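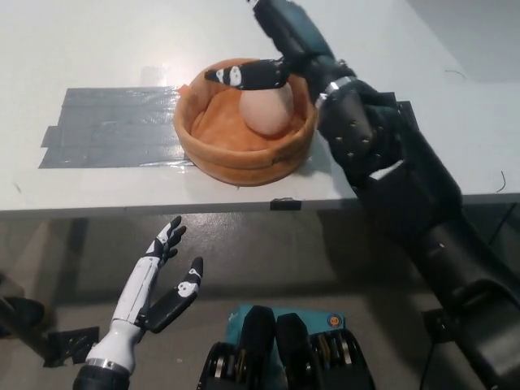
Do you need a special container for everything you own? Most homes could get by with a few plain ones, and plenty of what gets sold as storage is just more stuff.

Home | Features | Money | Letters

The Price of Being Tidy
By Joanne Bloxham
April 29, 2019

The Idetti store in Pliltirley sells a box for holding other boxes. I asked the manager, Bradley Kettle, who buys it. "People who are serious about their space," he said. It costs $23.

I have my doubts about serious people. Last June I followed four households through a paid program from Cliren, a firm that promises a calmer home in 100 days. Each family got a workbook, a weekly phone call and a shopping list. The list was long. Glenys Birkett spent more on bins than she had on her couch, and by day 100 she was keeping the spare bins in the garage.

Ivana Pereyra did better. She skipped the list, gave away two carloads of clothes and put what was left in old shoeboxes. Her coach marked her down for it - the boxes didn't match.

Cliren says its customers are happier. I asked how it knows, and was sent a survey filled out on the last day of the program, when people had just paid the final bill. I asked whether anyone checks back a year later. I'm still waiting for an answer.

Glenys, meanwhile, has signed up for the follow-up course. It covers garages.

Related
The candle that smells like nothing
Is the Pugh label maker worth it?
Nigel Tindall on renting a storage unit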